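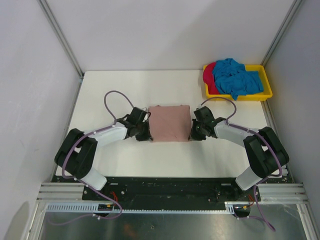 Both arms on the pink one, with the blue and the red still in the tray.

Review: Rikier two-arm folding cell, after four months on our returns floor
31/05/2025

I sort and fold returned clothes for a living, so when Farahani (that's the online shop I work for, returns side) said we were getting a folding robot in February, you can guess how the tea break went. Half of us thought we'd be out by Easter and the other half wanted to see it have a go at a fitted sheet. We're all still here, and I've now spent more time with this thing than with my own sofa, so I thought I'd write up what it's like from the folder's side. All the reviews I could find were by people who sell them!

What you get is two arms at the front of a white table, in a little walled cell, with a tray at the back for what's waiting. Ours came through Prinovgate, who did the fitting and gave us 2 days of training. The first day was mostly safety and the emergency stop. The second was much more useful, as we got to feed it our own stock and watch where it struggled.

T-shirts and plain tops are its thing. It has folded 3,728 items on our shift so far (there's a counter on the screen, and yes, we had a sweepstake) and I'd say nearly all of those were jersey. It's slower than me. It's slower than anyone on our bench, if I'm fair, but it doesn't get a stiff neck at three in the afternoon, and I used to get one every day. My shoulders are so much better that I've stopped buying the heat patches.
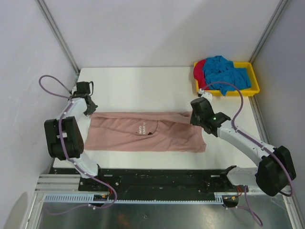
The pink garment with the lettering on it, laid out lengthways with a gripper at each top corner.

What it doesn't like: anything slippery, anything with a hood, and long sleeves if they've come back knotted in the bag. You end up shaking things out before they go in the tray, and that's a job that didn't exist before. I don't mind it, but it ought to have been in somebody's plan — for the first few weeks we were doing it on top of our normal targets, and there were words. The targets have been changed now.

The job itself has shifted more than I expected. I fold perhaps a third of what I used to. The rest of my day is checking for marks and missing buttons, which I like, and restarting the cell when it has stopped to think, which I like less. I do miss the rhythm of a good run of folding with the radio on. It's also a bit lonelier, as there are 2 of us at that end where there used to be a whole row (the others went to packing, no one lost hours).

The software is from Kinano and it's the weak spot. Error messages come up as codes, so we've got a sheet of paper taped up with what they mean in normal words. Changing from one fold to another takes far too many taps, and the screen hates gloves.

Cleaning is easy enough. Wipe the table, empty the tray, done. I'd like a deeper tray, mind you.

Four stars out of five for the arms, two for the screen. If your place is getting one, ask early who'll be doing the shaking out, and get it written into the targets before the thing is switched on.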